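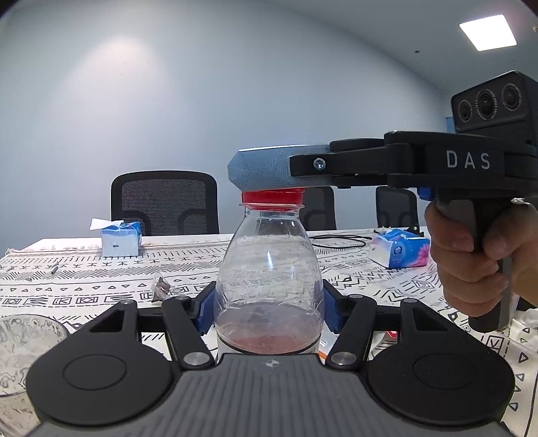

Storing water at home is mostly a matter of having the right containers and a place to put them. Our house in Clolmont is on a well, and when the power goes out the pump goes with it, so we keep drinking water on hand all year. It took a few tries to settle on a system. Big jugs hold a lot for the floor space, but a full one is hard to lift and worse to pour from at night. A clear plastic bottle that stands upright does the job better for drinking, and you can look through the side before you fill it and see if there is anything left inside. I use the big jugs for flushing and washing and keep small bottles for the kitchen.

Choosing bottles

Use bottles that held water or soda. Milk jugs are no good, since the protein and sugar never fully wash out and the plastic splits at the seams after a few months on a shelf. Juice bottles are hard to get clean too. Never use anything that held a cleaner, motor oil or pesticide, no matter how many times it has been rinsed.

Smell every bottle before you bother washing it. If it smells like root beer now, the water will taste like root beer in April.

Throw out any bottle with a deep crease or a cloudy patch near the bottom. The same goes for bottles that rock when you set them down.

Washing

Wash with warm water and plain dish soap. Put in a squirt, fill a third of the way, cap it and shake hard. Rinse until there are no suds. Very hot water will warp thin bottles, so don't run them through the dishwasher.

To sanitize, mix 1 teaspoon of plain unscented bleach into a quart of water. Pour some into the bottle, cap it, shake so it touches every surface, and let it stand for 30 seconds. Pour it out. Let the bottle air dry upside down, or rinse it with water you already trust. I use a dish rack with the tall pegs. The one we have is a Pinel and the pegs are a little too far apart for small bottles, but it works if you lean them in pairs.

Do not use scented or splashless bleach, and don't mix bleach with any other cleaner.

Caps
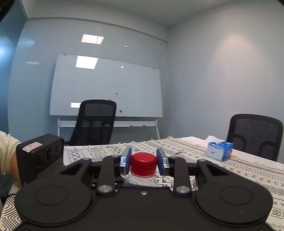 Photo: Quintana Home Pages

Most leaks start at the cap. A screw cap should go on straight and turn easily until it stops. If it feels gritty or catches halfway, take it off and look at the threads. A grain of dried sugar is enough to hold it open. Soak caps in the same bleach mix as the bottles, and wipe the threads on the neck with a clean cloth.

Keep each cap with its own bottle. They look the same but the threads differ from one maker to another, and a cap that is nearly right will drip when the bottle is on its side. Bright caps are easier to find when you drop one behind the washer.

To test the seal, fill the bottle, tighten it by hand and lay it on a dry paper towel for 10 minutes. Don't use pliers. They crack the cap and then you can't get it off anyway.

Filling and labeling

City water that is already treated can go straight into a clean bottle. Well water should be tested first. Ask your county health office what they recommend for storage.

Fill to the neck for the shelf. For the freezer, leave 2 inches at the top so the ice has room. Frozen bottles are useful in an outage, as they keep the food cold and you can drink them later.

Write the fill date on masking tape and put it on the side, not the cap. Caps get switched. Marker straight on the plastic rubs off.

Where to keep them

Pick somewhere cool and dark. A closet floor is fine. The garage is fine in winter and too hot by June. Keep water away from gasoline, paint and lawn chemicals, as fumes can get through the plastic over time.

We have 40 bottles on a Sternura steel shelf in the basement, the heavy rows at the bottom. Put a board under the feet of the shelf if the floor gets damp. Check the weight limit before loading it. A gallon of water weighs over eight pounds and it adds up fast.

Changing the water

Replace home-filled water every six months. I do ours in April and again in October. The old water goes on the tomatoes, or into the washer if it's been dry out and the rain barrel is low. Rinse, refill, new tape.

If stored water tastes flat, pour it back and forth between two clean pitchers a few times. If it smells off or looks cloudy, dump it and wash the bottle again before refilling.

Last updated 14th August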